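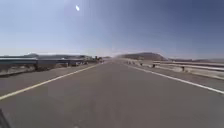 Every few months somebody announces that lane keeping is a solved problem. I have a folder of these announcements, and I spent part of June trying to find out what the latest one meant.

The claim came from Skedwood, a small company that sells a planning and perception stack called Hendoretti. The pitch is that one network handles the painted lines, the guardrails and the path between them, with very little hand-written code. Over 84 miles of highway, the company says, a person had to step in 2 times.

That sounds good until you ask what kind of highway. Long straight lanes with fresh paint are the friendliest thing a lane detector will ever meet. A classical line fit, the sort students write in their second year, will hold one all afternoon.

"I'd be embarrassed if we failed there," says Shobha Thampi, who leads perception at Skedwood. She was more open than the brochure. Of the 13 road segments in the company's test set, she told me, 7 are plain highway with no merges. The step-ins both came at places where the road widened and the lane lines gave out.

Wide pavement is where the software has to stop following and start choosing. Hendoretti's planner scores a fan of candidate paths and takes the cheapest. With two good lines to lean on, the scores are far apart and the car looks confident. Take a line away and they bunch up. The pick can flip from one cycle to the next, and passengers feel it as a small, unpleasant wiggle in the wheel.

Aravind Rai wrote the patch for this, a damping term that makes the planner pay for changing its mind. It does smooth the ride. It also means that a bad choice gets held longer, and when I asked how much longer, he said they were still measuring. 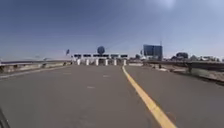

How does a planner choose a gate when there are no lane lines leading up to it?
It usually falls back on a map, if it has one, and on whatever gaps the perception side reports. Each gap gets a path and each path gets a cost. If two gaps cost nearly the same, the tie is broken by a weight that an engineer picked by hand.

Vandana Grewal, who audits driving software for fleet buyers, would like that last part printed in bold. "Ask them for the weights file," she said. "Then ask who changed it last." At Skedwood the answer was Rai, at 2 in the morning, before a customer visit.

I asked to see the logs from both step-ins. Thampi sent one. The other, she said, was being reprocessed, and I am still waiting for it.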